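Workshop Tips: Sorting Small Parts in Simulation

Before you train an arm to pick parts from a tray, scatter a few outside it! Our Kollcombe runs got much steadier once we did.

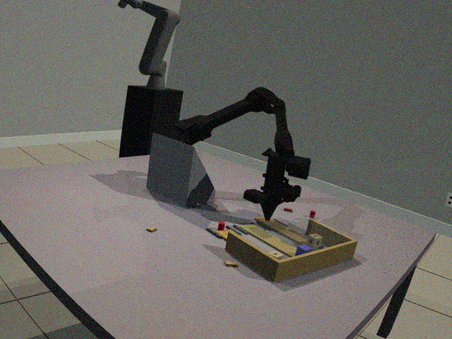
By the Lenden bench team | 2023-01-20

We trained on 1,706 simulated picks, then added 300 with stray pieces. Add grain to your renders too – clean ones spoiled our policy fast.
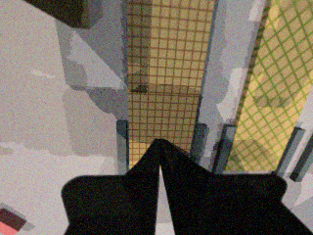
Kallberg wrote in to say that 70 extra picks did the job on their bench, and asked if we'd tried fewer. Not yet, but we love the idea!

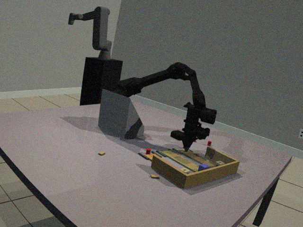 Long pieces are the fun part. Start with them lying parallel, as in the tray under the black arm, and turn the whole set 20 degrees between batches. Keep a second arm parked high, like the light grey one, until the first picks well.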